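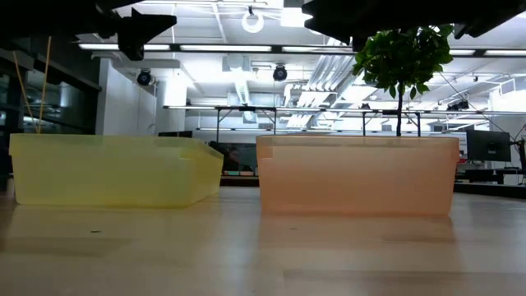 4. Setting up the sorting trays

Revised 26 September 2020 by Laiba Sial. Replaces the loose sheet that used to be tucked into the back of the Droltberg desk guide.

The sales sheet for the Memon sorting method promises that two colored trays will clear any table and keep it clear. I have used the method for a good while and I doubt that. The trays hold things. They do a fair job of holding two kinds of things apart, if you decide what the two kinds are before you start, and that is as far as I would go. The steps in this section cover the part that works. Where the original sheet makes a claim I could not get to come true, I say so.

You will need the yellow tray (part 452), the orange tray (part 390), a table, and whatever has been piling up on it.

4.1 Placing the trays

1. Pick the table where the pile already is. The sheet tells you to set up a "dedicated sorting zone" somewhere else in the house. People do this once, carry everything over, and by October the pile is back on the first table and the zone is a second pile.

2. Wipe the tabletop and let it dry. Glossy tops show every crumb, and grit under a tray can scratch the finish when the tray gets pushed around.

3. Set the yellow tray on the left and the orange tray on the right, side by side, with a small gap between them. The long version of the method has you stagger the trays, angle them, or raise one on a stand. I tried all of it. Side by side is easier to reach, and the stand went back in the box.

4. Leave the gap. If the trays touch, flat things slide across the rims and you will find them in whichever tray you check last. The gap doesn't need measuring.

5. Sit or stand where you will really be working and reach into each tray. If you have to lean for either one, pull both closer to you. Check the front edge of the table again after you move them.

Note: Left-handed users may swap the trays. The sheet says this "reverses the flow." I could find no flow to reverse. What does matter is that everyone in the house knows they were swapped.

Caution: Don't let a tray hang over the edge of the table, even a little. A shallow tray with weight at one end can tip, and everything in it goes at once.

4.2 Deciding what goes where

The Memon sheet gives a meaning to each color. Yellow is "active energy" and orange is "resting energy." I have no idea what to do with that when I am holding a roll of tape. Use this instead:

Yellow tray: things that still need something done to them. Mail to answer, a button to sew back on, a toy with a dead battery, a form to sign.

Orange tray: things that are finished and only need to go back where they live. Scissors, a library card, the measuring tape, somebody's gloves.

Anything that fits neither is trash, recycling, or too big for a tray. Deal with that first and it won't get in your way.

Note: You may choose a different pair of meanings. Mine and yours works. So does upstairs and downstairs. Keep and give away works for one afternoon and then goes stale, in my experience, as the give-away tray fills up and sits there being walked past. Whatever you choose, keep it for a full month before you judge it.

4.3 The first sort

1. Clear your lap, your chair, and the floor right beside you. Things get dropped.

2. Pick up the nearest object. The sheet says to begin with the largest, then the most "emotionally loaded." Nearest is quicker and you end up in the same place.

3. Put it in yellow or orange. Give it a few seconds at most. If you can't decide, put it in yellow, as deciding is the thing that still needs doing.

4. Keep going until one tray is full or the pile is gone. Full means level with the rim. Heaping is the same pile you had before, in a smaller footprint.

5. If the orange tray fills first, stop and empty it. Pick the whole tray up, walk it through the house, and put each thing away as you come to it.

6. If the yellow tray fills first, leave it where it is and finish sorting out the orange things. Then turn to 4.4.

The sheet says that a first sort takes 37 minutes. Mine took all of one evening and some of the next, and I don't have an unusual amount of stuff. I would ignore the number. If you run out of patience halfway, stop with both trays level and go do something else.

Caution: These are open trays. No blades with the edge exposed, no medicines, no lit or recently lit anything, and no button batteries if there are small children or pets around. Those go straight to a proper home with a lid or a lock.

Caution: Don't put open drinks, wet cloths, or potted plants in the trays. Water collects at the bottom, and paper underneath will be ruined before you notice. A plant can stay on or near the table if you water it carefully. Take it to the sink if you tend to pour heavily.

4.4 Working the yellow tray

This is the step the method skips. It has two full pages on choosing tray colors and one line on what to do once the yellow one is full, and the line is "attend to each item with intention."

1. Take everything out and lay it flat on the table.

2. Put back anything that takes more than one sitting. A torn coat is one of these. So is a tax letter.

3. Do what is left, in any order. Sign it, glue it, answer it, change the battery.

4. Move each finished thing to the orange tray right away. Don't set it down in the gap.

5. Look at what is still in yellow. Anything that has been through this step 2 times without being touched should leave the tray. Write it on the calendar, hand it to someone who will do it, or admit it isn't going to be done.

Note: Step 5 is the one people argue with. I argued with it too, over a lamp. The lamp is gone and I haven't missed it.

4.5 About the see-through walls

Much is made of the translucent plastic. According to the sheet, seeing your belongings through the walls "invites you to act on them." I was not invited. There is a small practical use, though. From a chair you can tell whether a tray has something in it without getting up, at least when the light is behind it. You won't be able to read a label through the side, and the tint changes colors enough that I have mistaken a cream envelope for a yellow one. Look in from the top if it matters.

If you already own solid trays, or two baking dishes, use those. Destton shoe box lids worked fine for me until the corners gave out. Color helps when more than one person uses the trays, so mark them if they match. A strip of tape on one is plenty.

4.6 Cleaning

1. Empty both trays.

2. Wash in lukewarm water with a drop of dish soap. Use a soft cloth along the rim, where dust likes to sit.

3. Rinse, and dry with a towel. Left to air-dry, pale tinted plastic shows water spots.

4. Wipe the table under them before you put them back.

Caution: Keep the trays out of the dishwasher unless yours came with a leaflet that says otherwise. Mine had no leaflet. Skip scouring pads and anything that smells of solvent.

The Brodidix tray polish mentioned on the back of the sheet is optional. I used half a bottle and compared a polished tray with a plain one. I couldn't tell them apart.

4.7 Troubleshooting

The orange tray never empties.
Someone is treating it as storage. Empty it at the same point every day, before supper for instance, whether or not it is full. If the same object keeps coming back, it doesn't have a home yet. Give it one.

The yellow tray never empties.
See 4.4, step 5. Buying a second yellow tray does not fix this, though the sheet recommends it and gives you the part number twice.

Things are collecting in the gap.
Push the trays a little closer together without letting them touch. If that fails, the trays are full.

Trays slide when you reach in.
The table may be slick. A scrap of rubber shelf liner under each tray holds it. Check under the liner now and then for grit.

Other people in the house put things in the wrong tray.
Ask them what they think the colors mean. I found that we had three different answers. Write the meanings on a card and prop it behind the trays for a couple of weeks.

You can't remember what the trays are for.
Put them away for a while. If the table is no worse without them, you didn't need them, and the money is better spent on a hook by the door. Section 5 covers hooks.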